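Prelmont Ferry Adds Overnight Cabins for the Summer Season
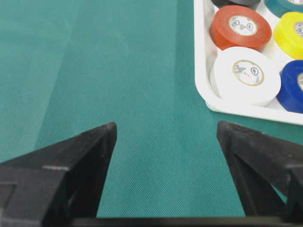 Teal-green fabric with a fine crosshatch weave.

March 31, 2025

Passengers on the Gamwood to Prelmont crossing will be able to book a cabin for the first time this summer. The night boat leaves Gamwood at 10 p.m. and ties up in Prelmont before breakfast. Until now the only choice on that sailing was a reclining seat on the upper deck.

There are two cabin types. The inside cabin sleeps two in bunks and has a sink. The outside cabin has a window, a double bed and its own shower. Bedding and towels are included with both. Pets have to stay in the kennel area on the car deck, so please tell the booking office if you plan to bring one.

Bookings opened in February, and the office had taken 507 by the time this newsletter went out. Most are for the outside cabins, and several dates in the high season are already full. Inside cabins are still open on almost all sailings.

"People were asking for beds years ago," said Gladys Ayala, who runs the booking office. "Families with small kids especially. If your date is full, put your name on the waiting list. We do get cancellations."

The cafe will stay open until midnight and start again at 5 a.m. Melahat Taşdemir has changed the breakfast menu, with eggs, flat bread, olives and soup in place of the packaged rolls. Breakfast can be paid for with the ticket or at the counter.

Foot passengers should check in 45 minutes before departure and drivers 75 minutes before. The Gamwood lot has 300 spaces for people leaving their cars behind. Overnight parking is paid at the machine by the gate, and it takes cards only.

In Prelmont, the Akbulut guesthouse on the harbor road will hold bags from 7 a.m. for anyone arriving on the night boat, whether or not they are staying there. Ask for Ferhat Yurt at the desk. The town bus stops across the street and goes out to the beaches every half hour in season.

Day sailings keep last year's times. Printed schedules are at both terminals.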